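Two-finger gripper or suction for emptying a deep carton?
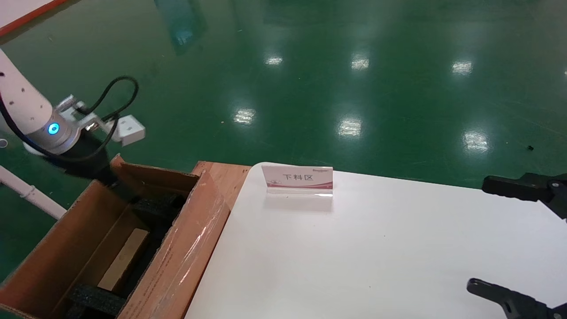

Which gripper should I try first for picking parts out of a deep cardboard carton and setting them on a table? The parts weigh 700 grams and sit between foam blocks. I have a Gridance two-finger gripper on loan and can get a suction tool from Hostton.

Start with the two-finger gripper if there is room for the fingers on both sides of the part. If the part sits tight against the foam or the carton wall, try suction first, as long as the top face is flat and clean.

Khadija Kettani
November 17, 2018

We ran both kinds in October on the same job. Suction was faster to set up, but the cup lost its seal whenever it landed near a printed label. The fingers held every time they got a proper grip. Our trouble was getting them down into the carton. The wrist hit the side wall on the row closest to the arm, and we had to tilt the tool to clear it. Measure from the fingertips up to the widest part of your wrist, including any camera bracket, and compare that with the carton depth. We added longer fingertips and the tilt was no longer needed.

Also check your cable. Leave enough slack for the last joint to turn both ways, then run the whole path at slow speed with no part in the gripper.

Simin Farahani

What controller are you on? With the Sallum one you can set a force limit in the close command. Start at 5 newtons and go up until a part stays put when you shake the arm. Foam gives a false contact reading, so don't trust the "part detected" signal by itself. I compare finger width too.

Mazandarani

suction. we tried fingers for 2 weeks and went back

gripper_bench7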